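Intro to Automation, Unit 6 handout
Site visit notes: Akmont demo hall, February
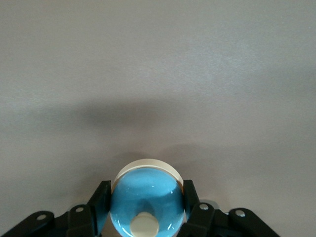 Fig. 1. Wrist camera view, round blue and cream piece held between the two fingers.

Read before the lab. These are my notes from the visit, cleaned up a little, not much. If you missed the bus get the sign-up sheet from Kasun Weerasinghe.

Who we saw: Sharada Thampi (cell operator, did most of the talking) and Hélène Chan, who runs the training side. Demo was the Bratirico cell, one arm, two-finger gripper, small camera at the wrist.

1. The grip
Look at Fig. 1 again. Fingers on opposite sides of the piece, just under the cream rim. Blue part is domed and glossy. Question from the back was why not grab from above. Sharada: on a curved top the contact patch is tiny, you push down and the part rolls. Sides are better if you can get the fingers in.
Write down: contact area, friction, closing force. All three come up on the quiz.

2. Shiny and see-through parts
See-through blue look, plus reflections along the dome. Reflections move when the camera or the part moves. So a bright spot is a bad landmark. The rim is a much better edge to look for, different color, plain curve. Anoma Siddiqui asked about depth sensors, answer was they can give holes or nonsense on clear surfaces, depends on the sensor. We do this properly in Unit 8.

3. Shadows
Plain gray background in the figure and still there are soft dark patches on it. A simple threshold could pick one of those up as an object. Try it yourself in the lab, exercise 2.

4. Wrist camera vs fixed camera
Wrist: close view, moves with the arm, fingers always in the picture. Fixed: sees the whole table but the arm gets in the way. Hélène's trainees start with the wrist view becuase the calibration is shorter to teach. Her opinion, other places do it the other way.

5. Numbers from the whiteboard
Grasps logged in the practice set: 2,802
Of those, held through the full lift: 2,215
Work out the success rate, show the division. Then say what the number does NOT tell you (which parts? which lighting? who decided what counts as held?). Half a page is plenty.

6. Things I didn't catch
Name of the controller software. Might be Patwary, might be that Patwary is the integrator. Will ask.
Finger pad material, also didnt get it.

For next time
Sketch the grip in Fig. 1 from the side, with force arrows. Mark where you think the contact points are and label anything you had to guess. Bring it on paper. Dilruba Nanayakkara has the lab from 2:00 pm, she'll collect them at the door.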